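Tareven wants 4,000 a month for an open-plan floor, lights included

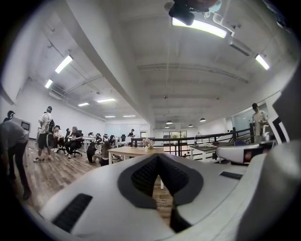 Wood-plank flooring, exposed beams and pipes, and rows of ceiling light panels in the open office.

Tareven, the property firm that took over the old Grecu building last year, has put its open-plan floor up for rent at $4,000 a month and is calling it a "destination workspace." Prospective tenants may want to read the lease before they look up.

The listing makes much of the ceiling. Beams and pipes have been left bare under white paint, a style the firm describes as "honest industrial." It is also a style that saves the price of a drop ceiling, and the listing has nothing to say about what bare ceilings do to noise in a room this size.

Then there is the lighting. Rectangular fluorescent panels run toward the far wall, with a long tube light on the other side of a wide beam. Four dark dome pendants hang near the back. Tareven says the mix "creates zones." It did not answer a question on whether the fluorescents can be switched off one row at a time, or who pays to replace them.

Heating and cooling are described only as "climate controlled." A white air conditioning unit is mounted high on one wall. The firm would not say what size of room that model is rated for, or whether other units serve the floor.

Lajos Halász, who runs the small design company Pedar and looked at the space in July, said he liked the brown plank floor and the gray wall screen but left without signing.

"They told me 96 people could work there," Halász said. "I asked where they would take a phone call and the agent talked about energy."

The 96 figure appears in the brochure without a desk plan. A shorter leaflet handed out at viewings leaves it out and says only that the floor is "suited to growing teams."

Tareven is also asking for a $2,000 cleaning deposit, to be returned at the end of a lease "subject to floor condition." The draft lease does not define the phrase. Halász said he asked for scratches from office chairs to be excluded and was told the wording was standard.

The minimum term is 6 months. A rival space run by Akov, two blocks away, rents by the month and asks for no cleaning deposit, although it is smaller and has carpet.

Viewings are held daily until 5 p.m.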